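Introduction to Legal Practice - Handout for Week 2
The duty to the client and the duty to the court

Please read this handout before the seminar. The second half is based on the Tremblay problem, which you have received already in March.

A lawyer works for the client, but the lawyer is also an officer of the court. Most days these two duties go in the same direction. The course is interested in the days when they do not.
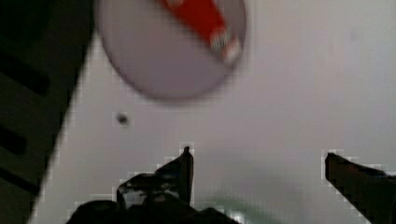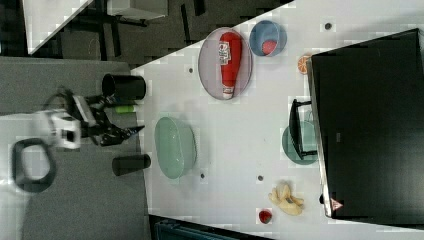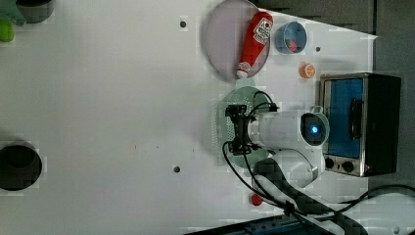 What must a lawyer do when the client wants to give false evidence?

The lawyer must first try to persuade the client not to do it, and must explain what can follow if the court discovers it. If the client insists, the lawyer may not present this evidence. In many cases the lawyer will have to ask for permission to leave the case. Criminal defense has special rules, and we treat them in a later week.

Confidentiality

What the client tells you for the purpose of legal advice is confidential. This duty continues after the case is closed. It is wider than the privilege: privilege protects communications from being used as evidence, while confidentiality covers almost everything you learn during the work - also from other sources.

The Tremblay problem

Tremblay is a supplier of Dromix. During disclosure, its lawyer receives 1,106 pages from the other side. Between them are two letters which were clearly meant only for the lawyers of Dromix. The lawyer has read the first one before she understood what it was.

Prepare short answers, in writing:

1. Should she stop reading? Whom must she inform?
2. May she tell her own client what the first letter says?

Find the rule which applies in your own state and bring a copy of it. Rules on documents sent by mistake are different from state to state, so please do not rely on the textbook only. Answers should be not longer than two pages.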